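Week 6 handout: notes from the Kistby open day

For those of you who missed Thursday (and the bus!), a quick write-up so you can still do the worksheet. We went out to Brollitz to watch their two-arm packing bench, and I've pulled my scribbles into some kind of order. Reading first: Wanigasekara notes, pages 93 to 129.

The task was toiletries and a small box. Sounds dull, I know, but have a think about how different a pump bottle is from a toothbrush when all you've got is two fingers to grab with. 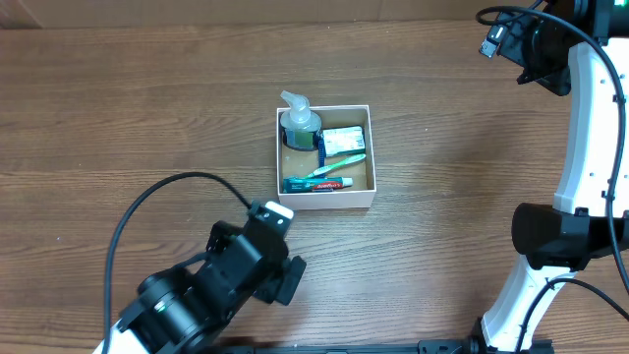

Fig. 1. Both arms at the box, four toiletry items inside.

Look at how tightly everything sits in there. Where would you put a finger? My favourite bit of the arvo was arguing over that with the Narkine crew, who reckon you go for the toothpaste first. I'd go the soap-sized packet, but I'm happy to be talked round.

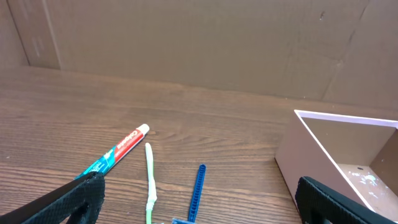
Wrist view matters heaps for the approach. From up close the fingers fill both bottom corners, and anything under one of them is hidden from you, so you're leaning on the head view for the rest. Keep that in mind for question 2.

Worksheet is due before the tute in room 254. Sketch one grasp for the tube and one for the box, and mark where your fingers would touch. Pencil is fine!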